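Tips & Fixes – Workshop, Storage
Search this site Search
43 shares
0 comments

Sorting small screws, beads and seeds
by Ilaria Sala

Most small parts get lost between the bag and the drawer. If you empty a mixed jar straight onto the bench, half of it rolls under something. Tip it onto an old baking sheet with a rim and work from there.

Sort by type first and by size later. Wood screws go in one pile, machine screws in another, and washers off to the side. Anything you can't name after a few seconds goes in a jar marked "unknown." Empty that jar every August.

For very small items, such as seed beads or watch screws, a tray with many little wells beats a divided box. Write the contents on masking tape along the edge – marker on bare plastic rubs off.

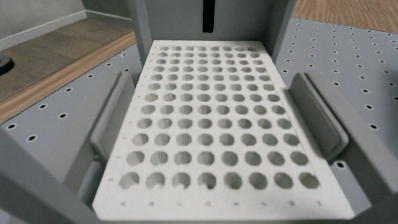

A 96-well rack, eight wells across and twelve deep.

Seeds need more care. Let them dry on a paper towel for a week before you put them away, and keep them out of the kitchen. Steam gets into everything. Paper envelopes work better than plastic bags for beans and peas.

For bigger stuff, use open bins and give each color one job. I keep plumbing fittings, electrical bits and picture hooks apart this way. Lids slow you down, and you'll stop putting things back.
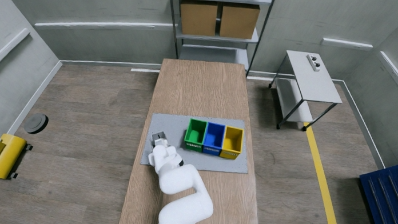
Wipe the bins out when they get dusty. Warm water and a drop of dish soap is enough. Metal parts that have started to rust can sit overnight in white vinegar, then get a rinse and a light coat of oil. Do not soak anything galvanized – the vinegar strips the zinc.

Tags: small parts, garage, seed saving
1,642 views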